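Foro › Celdas y manipuladores › Puesta a punto

Tema: La pinza de la celda 2 se me descentra, y la cámara de muñeca en el simulador

siebe_verhoeven
¡Buenas! Llevo desde abril con la celda 2 del taller de Poltska y estoy disfrutando como un crío, pero tengo una duda de mantenimiento. Es un brazo pequeño con pinza paralela de dos dedos que pasa casquillos de una bandeja Grultby a la mesa de medida. Al arrancar por la mañana va fina. A media tarde la pieza entra en el calibre un pelo torcida, siempre hacia el mismo lado, y si rehago el cero de la pinza vuelve a ir bien hasta el día siguiente.

El contador marca 1018 ciclos cuando empieza a notarse, casi siempre por ahí. ¿Dedos, guías, o soy yo?

nilou_r
Qué bonito problema :) Antes de tocar el cero otra vez, afloja los dedos y mira el asiento. En las nuestras se metía viruta finísima entre la base del dedo y el carro, y cada vez que recalibrábamos estábamos calibrando encima de la suciedad. Trapo sin pelusa, alcohol, montar en cruz y apretar en dos pasadas.

colleen.lapointe
No me convence lo de la viruta. Si fuera suciedad en el asiento estaría torcida desde el primer ciclo y no solo por la tarde. Eso huele a temperatura, o a un tornillo que va cediendo. ¿Qué par le das?

siebe_verhoeven
Pues... el de la muñeca. Allen corta y hasta que cuesta.

colleen.lapointe
Ahí lo tienes. Dinamométrica, fijador de roscas medio y una raya de rotulador en cada cabeza. Si a media tarde la raya se ha movido, ya sabes quién es.

nilou_r
Las dos cosas son compatibles, ¿eh? Un asiento sucio no apoya plano y el tornillo se afloja antes. Yo limpiaría y luego pondría las rayas.

halimayusuf
Me apunto al hilo, que tengo la misma bandeja. Pregunta tonta: ¿cada cuánto engrasáis las guías? El manual de la mía dice una cosa y el técnico que vino dijo otra.

nilou_r
De tonta nada. Nosotros poca grasa y a menudo, retirando siempre la vieja. Si echas encima sin limpiar acabas con una pasta gris que frena un dedo más que el otro, y entonces sí que se descentra.

laurier_p
Llego con la parte que a mí me encanta, la del gemelo simulado. Siebe, si tienes la celda montada en Cisari puedes separar el problema mecánico del de programa en una tarde. Cargas el mismo programa y miras la trayectoria con la pinza ideal, que no tiene holguras ni tornillos. Si allí la pieza entra recta después de 133 repeticiones seguidas, deja de buscar en el código y vete con la llave.

colleen.lapointe
Discrepo un poco. El simulador te dice que el programa es correcto, de acuerdo, pero el programa lleva un cero de pinza que él midió en la máquina real, quizá con el dedo ya movido. Si metes un cero malo en el modelo, el modelo te da la razón.

laurier_p
Cierto, y por eso hay que arrancar con el cero de fábrica en el modelo y comparar después con el tuyo. La diferencia entre los dos ya es un dato precioso – te dice hacia qué lado y cuánto ha ido corrigiendo sin darse cuenta.

siebe_verhoeven
¡Está montada! La hice el mes pasado, con cámara virtual en la muñeca y todo. Esta noche pruebo lo del cero de fábrica. Lo único que no termino de tener claro es la postura en la que comparo, porque en cuanto la muñeca se acerca a la mesa me lío con los ejes.

laurier_p
Compara siempre en alto, con la pinza abierta y sin pieza. Yo lo hago así:

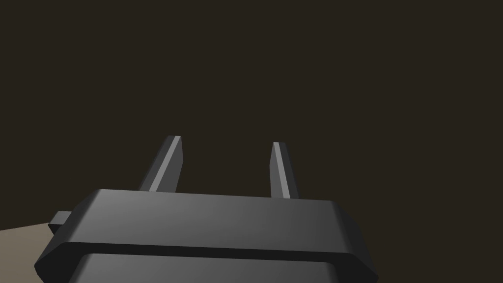 Apunto la posición de cada dedo respecto al centro de la brida, cierro, vuelvo a apuntar, y repito con el segundo cero. Guarda las dos tablas con el mismo nombre que la copia del programa, que luego aparecen 99 ficheros llamados «prueba» y no hay quien se aclare.

halimayusuf
Me siento muy identificada con los ficheros llamados «prueba».

siebe_verhoeven
Vuelvo con novedades. En Cisari, con el cero de fábrica, entra recta todas las veces. Con el mío entra desviada hacia el lado contrario al de la máquina, así que yo estaba compensando. Desmonté los dedos: una raya de rotulador girada casi un cuarto de vuelta y además porquería en el asiento izquierdo. ¡Empate entre Colleen y Nilou!

colleen.lapointe
Acepto el empate, aunque el tornillo iba primero.

nilou_r
Jajaja. Cuando lleve unos días así, cuenta si aguanta pasados los 1018. Y mete la limpieza del asiento en la hoja de la celda, junto al engrase.

siebe_verhoeven
Hecho, ya está en la hoja. La dinamométrica me la prestan mañana a las ocho; monto, pongo el cero de fábrica y os digo.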